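# Chapter 7: Cutting a Short Story for the Stage

I read my first story to an audience in the back half of a bookstore in Plostanbridge, on a folding chair, under a lamp that buzzed. The story was 1,571 words long. I'd timed it at home in my head (don't do that!) and was sure it would take eight minutes. It took a little over twelve, and I could feel the room go away from me somewhere in the paragraph about my grandmother's curtains.

I loved that paragraph. On the page it's still one of my favorites. Out loud it just sat there, one long sentence full of commas, and I ran out of air twice before I got to the hem.

So this chapter is about cutting. We spent Chapter 6 on choosing a piece to perform, and I'm assuming you now have one of your own, finished or close to it, printed on paper with wide margins. If you only have it on a screen, go print it. I'll wait. You'll be scribbling all over it by the second section and it's much easier with a pen.

## What the ear can't do

A reader can go back. If she misses who Daniel's aunt is, her eyes hop up three lines and find out, and she hardly notices doing it. A listener gets one pass at your voice, in a room where people cough and somebody is opening a bag of chips very, very slowly.

That changes what a sentence can carry. Names need to come early and come again. A joke needs a bit of quiet after it, or the next line gets laughed over and lost. Flashbacks are harder than you'd think, too. On paper you have a blank line to say "now we're ten years back," and when you read aloud that blank line is only a pause, and it sounds like every other pause.

I still write flashbacks, by the way. I just put a plain "the summer before" at the front of them and stop feeling clever about it. 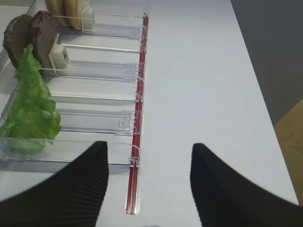
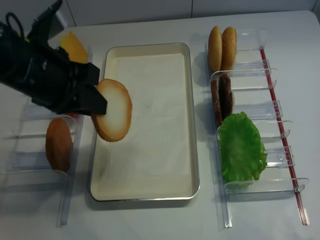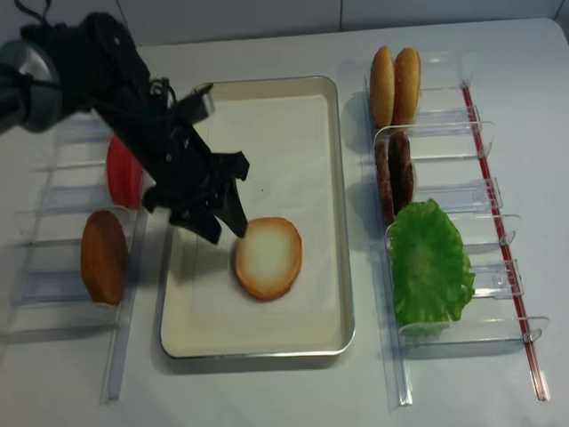 *Figure 7.1. Black gripper at a white tabletop, three views. Part of a burger bun and a metal tray appear in the second and third.*

## Three passes, three pens

When I finally cut the curtain story I got it down to 975 words, and I did it in three passes. I've worked that way ever since, and it's how the exercises in this chapter are laid out.

The first pass is for breath. Read the whole thing standing up, at the speed you'd use for a friend who's a little hard of hearing, and make a slash wherever you have to breathe. Don't fix anything yet. If a slash lands in the middle of a phrase, circle the sentence and keep going.

The second pass is for people. Underline every name and every "he," "she" or "they." Anyone who turns up once and never speaks is probably going to lose their name, and may lose their place in the story altogether. I had two cousins and a mailman in mine. The mailman stayed, the cousins became "the cousins," and I can't say I miss them.

The third pass is the painful one. You look for anything the story has already told us. Writers repeat themselves far more than they believe, usually right after a good line, where we get nervous and explain it. Cross out the explaining and read the good line again without it. Quite often the hole closes by itself!

Leave at least one night between the second and third pass. I used to do all of it in an evening with a pot of coffee, and I'd wake up to find I'd cut the ending.

## A word about limits

Most open readings give you a time and most contests give you a word count. The Clarora evening, where several of the stories in this book were first heard, runs two rounds: one for pieces up to 500 words and one for pieces up to 1,000. Check which kind of limit you've got before you start. If it's minutes, a slow reader and a fast reader need different scripts, so time yourself out loud, with a clock, at least twice.

## Before you read on

Take your printed story and do the first pass now, only the slashes. Keep the marked copy in your folder. We'll use it in Section 7.1, where I take the curtain paragraph apart line by line, starting with the sentence that left me gasping.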